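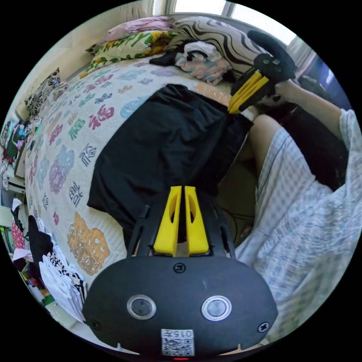 I have fallen completely for quilting stitches, and it's all the fault of one rainy afternoon in Wiltville with a borrowed hoop and a packet of needles I didn't know how to thread. Before that I thought a quilt was a quilt, something you pulled up to your chin. Now I can't walk past one without bending down to look at the back! I've even started noticing the cloth people wear, and a small white-and-blue check like the one here makes my fingers itch, as a check gives you a ready-made grid to stitch along. No chalk, no ruler, just follow the squares.

So, what have I been up to since March? Mostly one cot quilt, which has taken far longer than any cot quilt should. The pattern is called Brondimeck (it came on a folded sheet inside a second-hand book, no designer's name, so if you know who drew it please tell me) and it's all long straight rows with a single curve wandering through the middle. The straight rows are lovely to do. The curve I have unpicked 3 times.
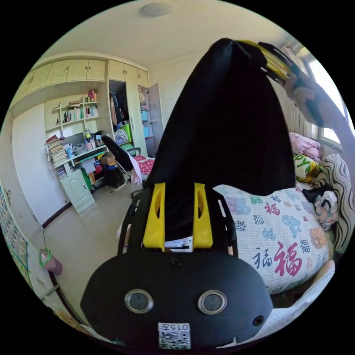
My trouble was tension. I pulled every stitch tight because tight felt careful, and the whole thing went stiff as a placemat. Torben Sperling, who runs the evening class, turned it over, gave it a bit of a flap and told me to let the wadding breathe. He quilts with his elbows on the table and hardly looks down. I tried it his way and the difference was huge — soft little hills between the rows, and no more sore thumb.

I did work out the numbers for the straight part, as I like that sort of thing: 3,782 stitches, give or take the ones hidden under the binding. I went through one 400 metre reel of cream thread, with a fair bit of that ending up in snippets on the carpet.

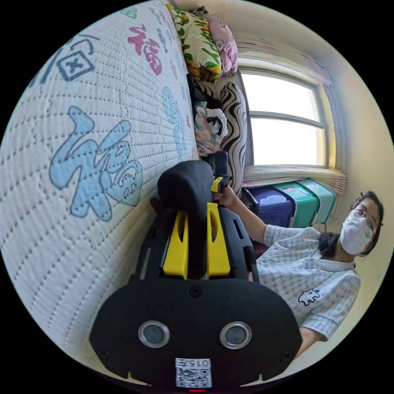
Thread, by the way! I've tried two kinds now. The Org cotton is a bit hairy but grips well and never slides out of the needle. The Iton is smoother and has a gorgeous faint shine, but it knots if you cut it any longer than your forearm. I'm keeping the Iton for the curve, where the shine shows, and using Org for all the plain rows.

Washing is next, and I'm nervous. I've pinned a scrap of the same backing on the line twice to check the blue doesn't run, and so far it's fine.
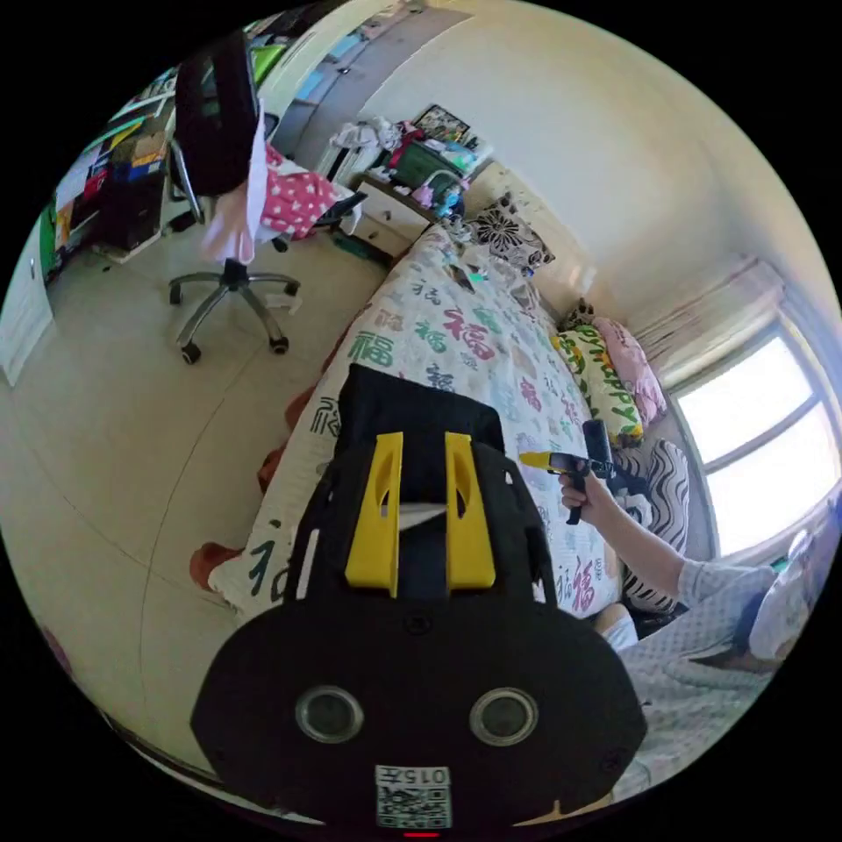 Do you need a hoop to start? Only if your layers keep shifting — for anything cot-sized, plenty of tacking stitches will hold it flat enough on a table, and you can buy a hoop later if you get hooked.

I've got 5 rows left and then the binding, which I'm doing in dark green. Torben thinks it should be cream. We shall see.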